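Skinari Washed Cotton Sheet Set

This site uses cookies to remember your cart and to see which pages people visit. By continuing to browse you accept our use of cookies. Manage settings

The Skinari is our everyday sheet set. It is a plain percale weave in 100 percent cotton, washed once at the mill before it is cut and sewn. It feels crisp for the first week or two and softens after that. It does not have a sheen and it is not meant to look pressed.

Each set comes with one fitted sheet, one flat sheet and two pillowcases. Twin sets come with one pillowcase. Extra pillowcases are sold in pairs, and you can order a fitted sheet alone if that is the piece that wears out first in your house.

Sizes

Twin, Twin XL, Full, Queen, King and California King. The fitted sheet has elastic around the whole edge, with a small woven tab at the foot end so you can find the right corner in poor light. If you use a thick topper, measure the mattress and topper together before you order, and write to us if you are between sizes.

Colors

White, oat, pink, slate and dark green. The pink is a garment dye and varies a little from lot to lot. If you want extra pillowcases to match, order them with the set. The lot number is on the care label — send it to us and we will try to match it later, though we can't always do it.

Fabric

The yarn is spun and woven by Dankwa, who have supplied us since we opened. Sewing is done in our own workroom, where Rigoberto Huamán runs the cutting table and Anong Inthanon checks the finished pieces. The hems on the flat sheet are double stitched. We changed the thread last November to a heavier one after a number of returns for popped seams at the fitted corners, and those returns have mostly stopped.

Percale wrinkles. A sheet that comes out of the dryer and goes straight on the bed will show it less than one that sat in the basket overnight. Some people iron the top third of the flat sheet, the part that folds over, and leave the rest.

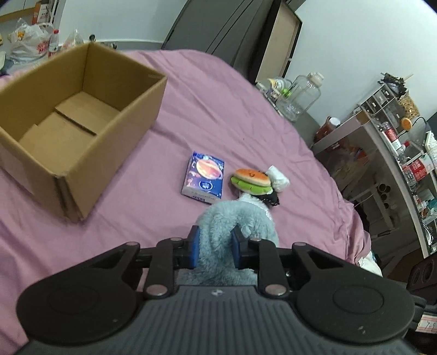
Will the pink run in the wash?

It can release a small amount of dye in the first two washes, so keep it away from whites until then and use cold water. After that, warm water is fine.

Care

Machine wash warm with similar colors. Tumble dry low or line dry. Skip the fabric softener, which coats cotton and makes it less absorbent. Chlorine bleach will weaken the fibers and will turn the dyed colors patchy. Close zippers on anything else in the load. Most of the small holes we see in returned sheets are snags from a zipper or a bra hook.

Price

Queen set, $150. King and California King, $189. Prices for the other sizes show when you pick them in the menu. Shipping within the lower 48 states is included.

Orders leave our stockroom by Sendico ground. You will get a tracking number by email when the label is printed, and the number may not show any movement until the next business day.

Returns

Unwashed sets can come back for a full refund. If a seam fails in normal use, send a photo of the seam and the care label to Kenza Benmoussa in customer service and she will arrange a repair or a new piece. We do not cover bleach damage, pet damage or dye lot differences between separate orders.

Goes with

Trondonar quilted mattress pad, same sizes, deep pocket. Item 554. The pad adds very little height, so you don't need to size up the sheets.

Page updated 8 October 2019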